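Right, it's 17/12/2018, I have eaten toast standing up for the third night running, and I'm going to tell you all about bread baskets. Mute me now if you need to.

Background for anyone new. I do the food tables for our village hall in Catstead. Christmas lunch, the spring supper, funerals when asked. Me and Lleucu Bevan, who taught me everything and still doesn't trust me with the urn.

For as long as I've been doing it the bread has gone out on dinner plates. White plates, paper napkin, rolls in a heap. And every single time, somebody passes the plate along, the plate tips, and a roll goes under the table and stays there until we sweep up.

So back in October I said, out loud, in front of people, that this year we'd have proper baskets. One for each table. I'd sort it. Leave it with me! You know that feeling when your mouth has volunteered you for something and the rest of you is still putting its coat on?

First thing I learned is that there are two sorts of bread basket in the world. There's the sort that costs more than the lunch. And there's the sort that comes in a pack and smells like a tent.

Second thing I learned is that real wicker is lovely and I can't have it. We had a few old ones in the hall cupboard, proper willow, and they'd gone grey and sprouted little sharp ends that catch on your sleeve. Plus you can't really wash them. Lleucu held one over the sink and tapped it and I won't tell you how many years of crumbs came out.

Which brings me to the woven plasticky sort — they call it poly rattan, or synthetic rattan if they want another pound off you. I was snobby about it. I'd like that on record, because I have completely changed my mind.
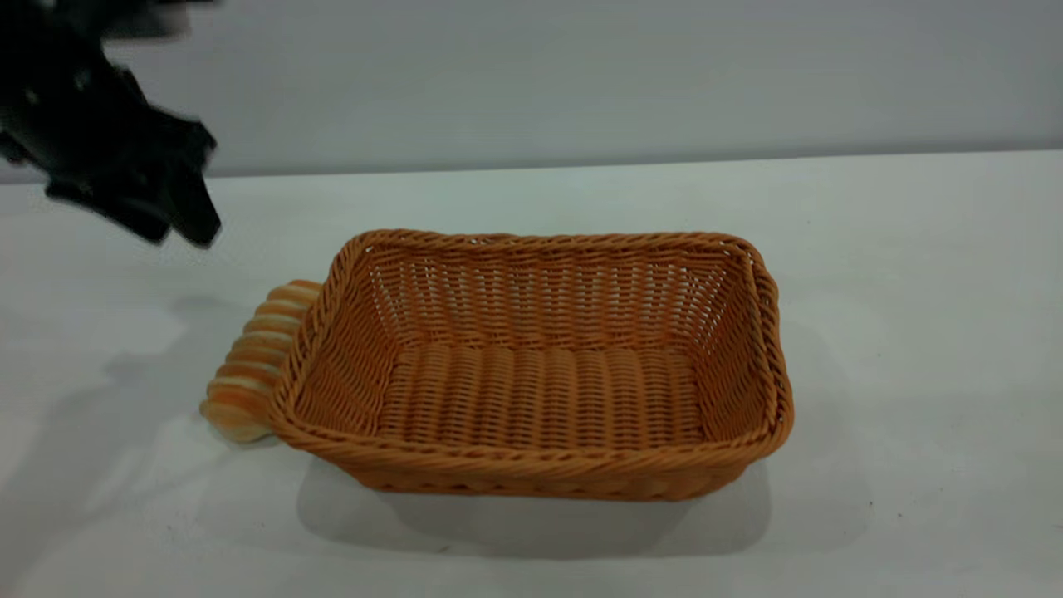
What I wanted was something long and low. Round ones look pretty in a shop but on a long table they eat up all the room where the gravy needs to be. A rectangle sits down the middle nicely and people on both sides can reach in without standing up and putting their tie in the soup.

Also shallow! This matters more than you'd think. In a deep basket the last two rolls live at the bottom like they're down a well, and everybody's too polite to go in after them.

And a decent rim. The cheap ones I looked at first had a thin little edge that bent when you picked it up by one end. I was after a thick twisted one, like a bit of rope, so you can grab it with one hand while you're holding the butter in the other.

Lleucu's only question was whether they'd go in the dishwater. They would. She was sold from then on and lost all interest in the rest of my research, of which there was a great deal.

Somebody's asked where I got them so let me save you some time. I tried Morgan first, in town, and they had exactly two, and one of those was holding the till receipts. Then I looked in the Navberg catalogue, gorgeous, no. In the end it was Zendthorpe, the catering place out on the ring road, where you have to go in through the side and a very nice man writes everything in a book.

He asked how many I wanted. I said four for now, to see. He looked so disappointed that I nearly bought a ladle.

Colour. They do a dark brown, a sort of honey shade and a grey. Dark brown shows flour. Grey makes bread look poorly, I don't know how else to put it. Anything on the orange side of brown makes even a supermarket roll look as if somebody got up early for it.

I know some of you will say just line it with a napkin and then the colour doesn't matter. I have opinions about napkins. For cut bread, yes, fine, line it, or the crumbs go through the holes and on to the cloth. For whole rolls I'd leave it bare. They look better and there's no soggy paper to peel off the bottom one.

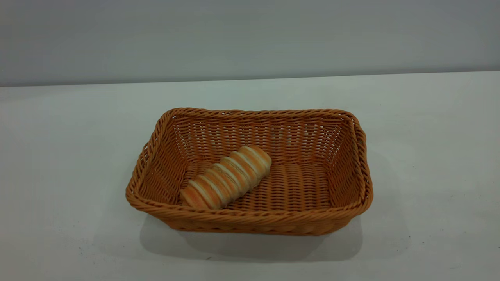 Now, the great question of how many rolls to a basket. There'll be 56 of us this year and I've had more messages about bread than I had about my own wedding. My view is you fill it once, properly, and top up from the kitchen, and you never let it get down to the last one. You know how it goes. A single stripy roll sitting in a basket all by itself, with the whole ribbed bottom showing, and not one person will take it because that would make them the person who took it. It'll still be there at the coffee. Two rolls, on the other hand, will vanish in seconds. I can't explain it but I've seen it at every lunch I've ever done.

So the rule for the helpers is: when you see more basket than bread, whip it away and bring it back full. Don't ask the table if they want more. They'll say no, they're fine, and then they'll look sadly at the butter.

Shape of roll, quickly, while I'm here. Long ones lie side by side in a rectangle and you get a nice tidy row. Round ones roll about, clue's in the name. I've gone half and half to keep the peace, with the long ones going to the far tables where the passing gets a bit wild.

A few of you are asking about cleaning. Tip it upside down outside and give the bottom a good smack first, then warm soapy water and an old toothbrush along the ridges. Stand it on its end to drain. Don't put it on the radiator. I haven't done that, I'm just telling you don't.

Storing them: they stack if the sides slope out a bit, so check that before you buy. The old willow ones had straight sides and took up an entire shelf, and that shelf is now going to be for the good jug.

Yes Lleucu, I've seen your message. Yes I will bring the butter dishes. No I haven't found the lid to the big one.

Next job is place cards, and I've already been told that my handwriting is a matter of concern. If anybody local has a nice pen and a free evening, I'll pay you in rolls.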